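车库小工坊的养车心得:把角落收拾顺手,保养就成了乐事

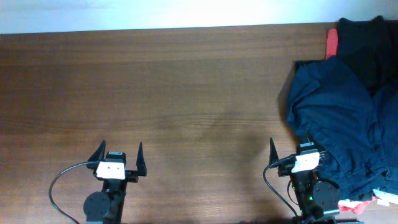 木桌面,纹理是横着走的。

很多朋友一听“自己保养车”就往后缩,觉得那得有举升机、有一墙的工具才行。真不用!我家车库只够停一辆车,靠里墙剩下一条窄窄的地方,放一张桌子,一个架子,再拉一盏灯,这些年机油、滤芯、雨刮、电瓶、轮胎换位全是在那儿弄的。下面这些小窍门都是一点点攒下来的,有的是自己摔跟头摔出来的,有的是朋友教的,想到哪儿写到哪儿,大家挑用得上的看。

先说工作台

台面高度比台面大小重要得多。站直,手臂自然下垂,台面差不多到手腕的位置,干细活就不累腰;如果主要是拧螺丝、敲敲打打,可以再低一点。我一开始图省事用了张矮茶几,拆一个空气滤芯盒就弯得直不起身,第二个周末就换掉了。

木台面怕机油。油滴上去先别擦,一擦就抹开了,拿干布按住吸,吸完撒一点小苏打或者玉米淀粉,放一夜再扫掉。老油渍要反复两三回才淡得下去,急不来。要干脏活之前垫一张旧烤盘最省心,边沿高,小螺丝也滚不出去。烤盘用完拿热水加洗洁精一冲,又是一条好汉!当然,进过车库的烤盘就别再回厨房了。

木头台面每年可以上一次油,我用的是亚麻籽油,薄薄一层,擦进去,等干。有一点一定要记住:蘸过亚麻籽油的抹布不能团成一团扔垃圾桶,它会自己发热,严重了能着火。摊平晾在室外,彻底干硬了再扔,或者泡在水里装进带盖的铁罐。

小零件怎么不丢

我最得意的一招:鸡蛋托。拆东西的时候按顺序把螺丝放进一个个窝里,从左上角开始,装的时候倒着来。拆内饰板尤其好用,那些卡扣长得都差不多,其实长短不一样,装错了要么扣不紧,要么一压就断。

另一个办法是拿块硬纸板,把零件的大概轮廓画上去,哪个孔的螺丝就插在哪个位置。Edith Ríos 教我的,她拆过好几台老车的仪表台,纸板存了一摞,下次拆同一款直接拿出来用。我学了以后连修自行车都这么干。

磁铁碟子也好,不过手表、带磁条的卡离远一点。铝螺丝、铜垫片它吸不住,别以为放进去就万事大吉,碟子一歪照样滚进排水沟。

螺丝滑进发动机舱缝里了怎么办?先别发动车。拿手机开着录像伸进去照一圈,看清在哪儿再用磁力棒去够。够不着的话,把一小块口香糖(嚼过的!)粘在长筷子头上,非铁的小件也能粘出来。听起来很土,特别管用。

换玻璃水和雨刮

玻璃水是新手最好的第一课。打开引擎盖,找那个画着挡风玻璃和水花图案的盖子,认准了再倒,旁边的冷却液壶可别弄混,刚熄火的时候冷却液壶盖碰都不要碰。到了冷天一定要用防冻的玻璃水,夏天剩下的那点先喷掉再加新的,不然会被稀释,夜里照样冻。

漏斗不用买,一个矿泉水瓶剪掉底就行。瓶口朝下,边沿用胶带缠一圈,不割手。我给每种液体配一个专用的,拿油性笔写上字挂在架子边上。玻璃水的漏斗绝对不要拿去倒机油,更别提刹车油了。刹车油最娇气,吸潮,还咬漆,滴到车身上马上用大量清水冲,不要干擦。

雨刮刮不干净,先别急着换。用湿的软布夹住胶条,从头捋到尾,捋下来的黑泥能吓你一跳。玻璃上要是有一层油膜,胶条再新也白搭,拿专用的油膜清洁剂打一遍,再冲干净。捋过了洗过了还跳、还叫,那就是胶条老化了,换!换的时候在挡风玻璃上垫一条厚毛巾,光杆弹回来那一下能把玻璃砸裂,Wálter Londoño 就为这个赔进去一整块玻璃,到现在看见别人拆雨刮还要喊一嗓子“毛巾”。

胎压和轮胎

胎压要冷胎量,早上没出门之前最准。跑完一段高速回来量,数字会偏高,这时候放气,第二天就亏了。标准值看驾驶侧门框上的贴纸,别看轮胎侧面那个,侧面写的是上限。

气嘴帽丢了赶紧补,几毛钱的东西,挡灰挡水。八月天热的时候我会多量一次,入冬降温也多量一次,别的时候每个月顺手看一眼就行。备胎也要量!它在后备箱底下躺着没人管,真要用的时候瘪的,那才叫哭笑不得。

换位的时候在轮胎内侧拿粉笔写上原来的位置,“左前”“右后”,比脑子靠得住。螺栓先用手带进去几扣,再上扳手,对角着一点点拧,落地以后用扭力扳手按手册的数值收紧。跑一小段路再复查一遍。千斤顶只负责把车顶起来,人要往车底下伸,必须另外架安全支架,地面要平要硬,轮子要塞住。这一条没有商量。

省钱的清洁小窍门

内饰缝隙里的灰,用旧化妆刷扫,一手刷子一手吸尘器,边扫边吸。空调出风口的叶片窄,拿一根一次性筷子,头上包一层微湿的眼镜布,用皮筋扎住,一片一片过,出来的效果像新车!

大灯发黄,网上说牙膏能擦亮。能亮一阵子,我试过,没多久又雾回去了,因为表面那层保护没了。要弄就买一套带砂纸和涂层的翻新套装,周围用美纹纸贴严实,砂纸从粗到细,全程沾水,最后的涂层别省。贴美纹纸那一步多花点工夫,比事后补漆划算多了。

虫子尸体干在前杠上,用湿报纸敷。报纸浸透温水糊上去,等它软了再揭,轻轻一抹就掉,千万别用指甲抠。鸟粪同理,而且越早越好,太阳底下晒过的最伤漆。

车里有味道,先找源头再谈香薰。脚垫掀起来摸一摸下面的毯子,潮的话多半是排水孔堵了或者空调排水不畅。Milagros Giraldo 和 Yolanda Giraldo 姐妹俩共用一辆小车,闷了整整一季的怪味,最后从座椅导轨底下掏出半个橘子。橘子拿走以后,放一小碗小苏打在车里过两夜,就清爽了。碗要放稳,记得开车前拿出来!

滤芯自己换,真的不难

空调滤芯多半在手套箱后面。手套箱两边往里一捏,放下来,就看见一个长条盖子。抽出旧滤芯之前先看清箭头朝哪边,拍张照片最保险。旧的抽出来慢一点,上面的树叶和灰会往下掉,底下先铺张报纸。

空气滤芯在发动机舱,一个黑盒子,几个卡扣或者螺丝。盒子里面用干净的布擦一下再装新的,别用嘴吹也别往进气口那边扫灰。装好了用手沿着边按一圈,边沿不平的话,没过滤的空气会从缝里钻进去。

换好以后在滤芯侧边写上当时的里程,下次打开一看就知道用了多久。我有一回写的是1,649,前面漏了一位数,下回打开对着仪表盘愣了半天,还以为自己穿越了。所以写完再念一遍吧!

电瓶和应急线

长时间不开的车,每隔一阵子开出去跑半个小时,比原地怠速强。桩头上长白毛,戴手套,先断负极再断正极,用小苏打兑温水刷,冲干净擦干,薄薄抹一层凡士林。装回去反过来,先正后负。扳手别同时碰到两个桩头,也别戴金属手表和戒指干这个活。

搭电的顺序我打印了一张,塑封好跟应急线卷在一起:红线先接没电那辆的正极,再接有电那辆的正极;黑线接有电那辆的负极,最后一头夹在没电那辆发动机舱的裸露金属上,离电瓶远些。有的车型有专门的搭电点,以手册为准。天黑又冷的时候脑子不转,有张纸在手里踏实太多了。混动和纯电的车请先查手册,高压部分(橙色的线)一概不要碰。

工具怎么买

别一上来就买大套装。我的建议是先买这几样:一套质量好点的套筒,一把扭力扳手,一支胎压表,一盏能吸在铁皮上的灯。剩下的缺什么添什么。大套装里有一大半的尺寸这辈子都用不上,反倒是10毫米的套筒总在失踪,单独多备两个,绑上一段红绳子。

Suryani Subramaniam 搬家前住在 Treladthorpe 那会儿,和邻居们搞过一个工具互借的小本子,贵又不常用的东西一家买一样,比如机油滤芯扳手、电瓶测试仪,谁用谁登记。她那本子后来传了四户人家。要是你们小区也有几个爱折腾车的,特别推荐试试,光是凑在一起聊天就值了。

扭力扳手用完要调回最低刻度再收起来,长期绷着会不准。套筒扳手沾了汗容易生锈,收之前拿沾一点点机油的布抹一把。工具箱里丢两包干燥剂,买鞋子剩下的那种就行。

灯光和地面

一盏顶灯不够用,人一弯腰影子正好罩在要看的地方。两边各来一盏,高低错开,影子就淡多了。头灯也很好使,就是别抬头跟人说话,晃眼。

水泥地上滴了机油,先铺猫砂,用鞋底碾一碾,碾细了吸得更透。过一夜扫掉,装袋跟废机油一起送回收点。停车的位置下面垫一块大纸板,每次挪车看一眼,有新的油点就知道该查了。红色偏粉的可能是变速箱油或者助力油,绿的粉的发甜味的像冷却液,夏天清澈的一摊水多半是空调冷凝水,不用慌。冷却液有甜味,猫狗会去舔,有毒,看见了马上冲掉。

废机油用原来的空桶装回去,写清楚“废油”,盖子拧紧。很多配件店和修理铺都收,去之前打个电话问问。绝对不能倒下水道。

最后几样零碎

洗手:先不沾水,手上倒一点食用油加一勺白糖,搓到油泥松了再用洗洁精洗。指甲缝里的,事先在肥皂上抓几下,让肥皂屑填满指甲缝,干完活一冲就干净。

标签:我的架子分四层,最上面放清洁用品,再下面是滤芯灯泡,然后工具,油液全部放最底层,带托盘。重的东西和会漏的东西永远在下面。家里有小孩的,油液这层请换成带锁的柜子。

记录本:用什么都行,我是一本硬壳小册子,拿绳子拴在架子腿上,旁边吊一支铅笔。铅笔比圆珠笔好,冷天也写得出来,手上有油也写得出来。日期、里程、换了什么、用的什么型号,四样写全,以后卖车的时候买家翻两页就放心了。

下回想写写怎么给车库门的滑轨上油,还有冬天洗车不结冰的办法。有好招的朋友请一定留言,我都会去试!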